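Stop grading the demos by the clock

Quick one, because I have a train at 6 and this has been bugging me since Saturday.

Everybody teaching robots by hand is counting hours now. Hours per home, hours per person. Trestex pays by the finished episode, Ollico pays by the hour and then docks you if the episodes run long. Same thing in the end. Hurry up, grab, drop, next.

I did 14 shifts of this for Gezer last winter. My best day was 137 episodes. My best day for quality was probably the one where I got yelled at for doing half that.

Snacks are a good case. Sounds dumb, small stuff in wrappers. But a wrapper is slippery and it crinkles and the thing inside might be a cracker. You pinch by the seal, or you pinch by the body, and those are two diferent lessons. A person in a rush picks whichever is closest and the robot learns "whichever is closest."

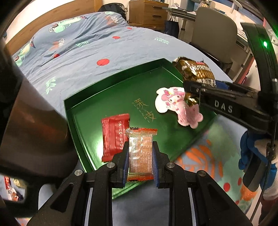
One small snack packet, held upright between the finger pads over the green tray.

Look at where the pads meet the packet. That's the part worth paying for. Takes maybe a second longer to get it right and no pay sheet I ever saw has a column for it.

The other camp says go remote. Sit in an office in Plakbridge, drive the arm over a link, keep everything clean and logged. I tried it. Fine for big boxes. For a candy in a twist wrapper you feel nothing, you're guessing from a screen, and the guess goes in the data too. Yoshinori Ueda, who ran our remote desk, told me he could tell which operators had done it by hand first. They slowed down before contact. The others slowed down after.

So by hand, yes. In real bedrooms with real clutter, yes. A bare lab table teaches you the lab table. 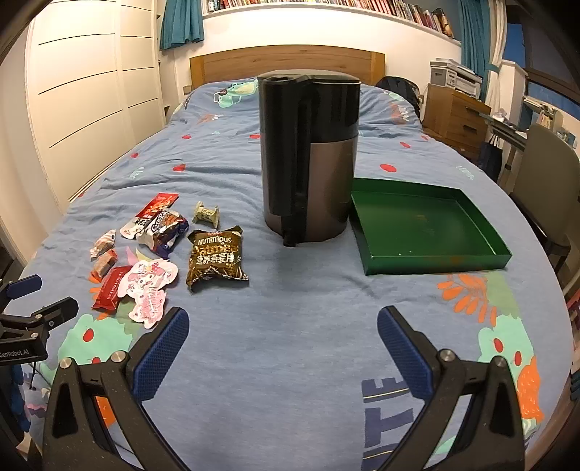 Kettle, tray and snacks on the duvet, chest of drawers and desk behind.

A soft bed is a mean surface. Things sink, things roll, a tray won't stay level. Good. I'd take 178 careful tries on a duvet over 3,000 fast ones on steel, and I'd pay the person doing them for the afternoon, flat, no episode count at all.

Will some people slack? Sure. Then watch a few of thier clips and talk to them. We managed that with every other job.

Gezer is redoing its rates in April. They asked for comments, so this is mine.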